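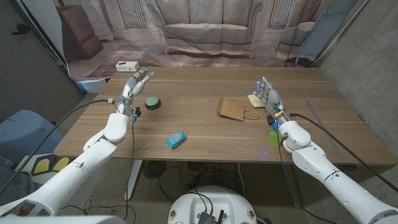
Irina Matei writes that she used to empty the whole table into one drawer every evening and could never find the small things again in the morning. The procedure set out on this page was revised with her comment in mind, and it applies to any shared worktable on which small items, bags and cloths collect during the day.

Clearing a Shared Worktable and Folding Large Printed Cloths
Household and Workroom Guidance, Gonoston Center
Revised 2018-10-22

Purpose

This guidance explains how to clear a wooden worktable, sort the items found on it, and fold a large printed cloth so that it can be stored without hard creases. The full procedure takes around 19 minutes for one person. Two people are recommended for the folding.

What you will need

One soft, dry cloth for dusting
One well-wrung damp cloth
One shallow tray with a raised edge
One flat shelf or wide drawer
A cardboard tube or a roll of acid-free tissue, for cloths kept longer than a season

Part 1. Sorting the table

Begin at the front edge and work toward the back. Place every item on the tray before deciding where it belongs. Decisions made item by item at the table tend to slow the work, and small things are set down again in a new place.

Separate the items into the following groups.

Handheld items and push buttons. Wipe these with the dry cloth only. Do not spray cleaner onto keys or buttons. Store them face up in a divided drawer, with nothing stacked on top.

Paper bags. Check the inside before folding. A kraft bag with twisted handles should be laid flat, pressed from the base toward the opening, and folded once with the handles tucked inward. Bags with torn handles may be kept for lining bins. Keep no more than 3 at the table; send the remainder to the supply closet.

Soft pouches. Open, shake out over a bin, and smooth by hand. Store pouches empty unless they carry a label stating their contents.

Sponges and sponge-like blocks. Keep these off bare wood. If one is damp, stand it on its narrow side in a ventilated dish. Moisture held against an oiled or waxed surface can leave a pale ring that is difficult to remove.

Cables and power strips. Leave these for last. Unplug only what you have confirmed is not in use. Route each cable along the back of the table where possible, and do not wind it tightly around its own plug.

Part 2. Cleaning the wood

When the surface is clear, dust with the grain. Follow with the damp cloth, then dry at once. Walnut-brown finishes show streaks readily in low light, and a second dry pass is usually worth the time. Members who use the Pisorell room should note that its table is waxed each February and must not be cleaned with any product containing alcohol.

Part 3. Folding a large printed cloth

Large cloths with a photographic print require more care than plain ones. A sharp fold across a printed area may crack or whiten the ink, particularly where the image contains straight lines.

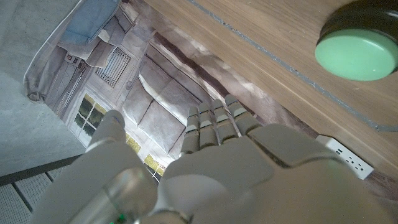 Printed cloth with a building facade, before folding. Note the soft fold at the left edge.

1. Spread the cloth on the clean, dry table with the printed side up. Open any curled edges by hand, working from the middle outward. Do not pull on the corners.

2. Use the lines of the print as a guide. On a cloth that shows a facade, the window frames and the slats of a louvered vent make any skew easy to notice. If these lines appear bent, the cloth is not yet flat.

3. Turn the cloth over so that the print faces down on the table. Fold it in half loosely, leaving the printed side outermost. Do not press the fold.

4. Fold again in the same direction, placing a strip of tissue inside each bend.

5. For long storage, roll the cloth around the tube instead of folding it — printed side out — and tie it with cotton tape in two places.

Sharada Iyengar has advised that cloths already creased should be hung overnight before any heat is applied. Where ironing is necessary, use the lowest setting on the reverse side, with a plain cotton sheet between the iron and the fabric.

Part 4. Returning items

Return the tray contents in the reverse order of sorting, beginning with the cables. Items without an assigned place go to shelf 137 in the Haruna storage room, where they are held until claimed. Record each on the card attached to the shelf, giving the item and the table on which it was found.

Related guidance: Care of Waxed Surfaces; Labeling Drawers and Pouches; Use of the Nudum Supply Closet.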